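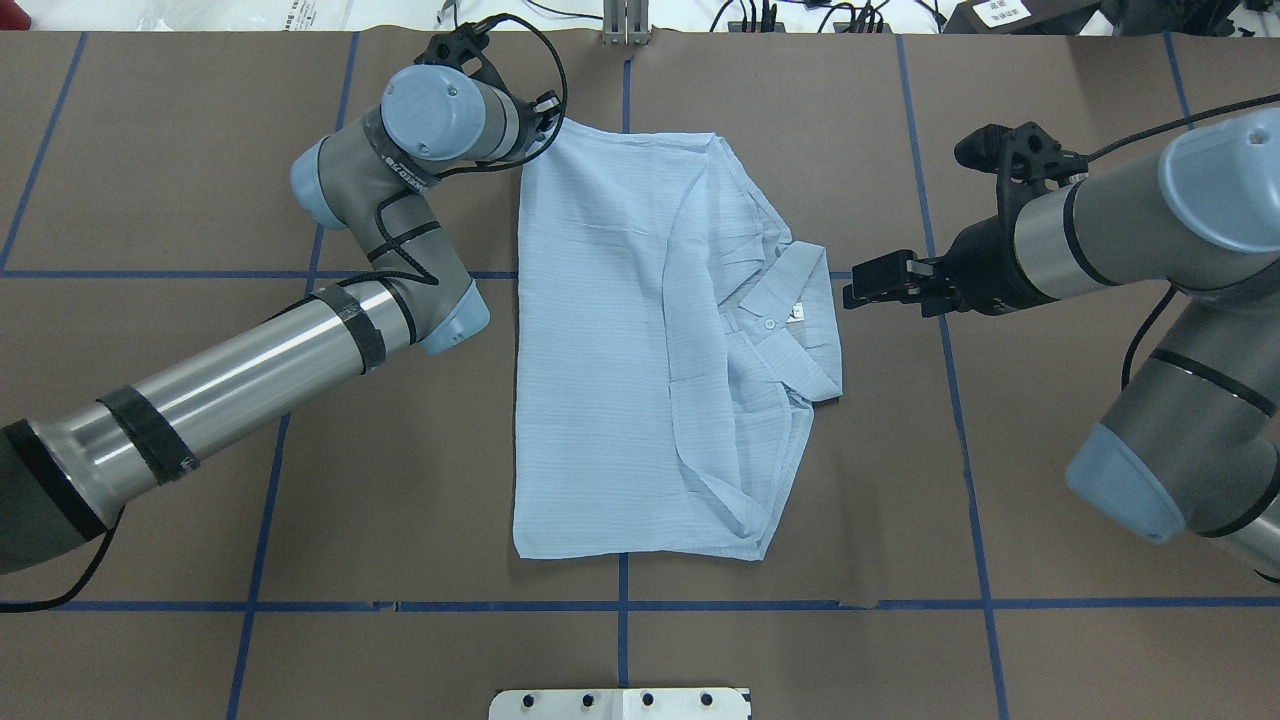

Cable day on the folding cell

Mon 22 July

I spent the morning on the two arms at Okholm. The left one had been pulling its cable tight at the wrist, so I gave it a longer loop there and put fresh black tape on the long link. Three bands hold it fine.

After that I went over the paper. The blue grid lines are how I check where a shirt sits, and one of them had started to lift. I pressed it back down - the paper itself can wait until November.

Last job was the grippers. I cleaned the fingertips with alcohol, checked the screws on the camera mount and ran 20 folds at slow speed. Both arms kept to their side.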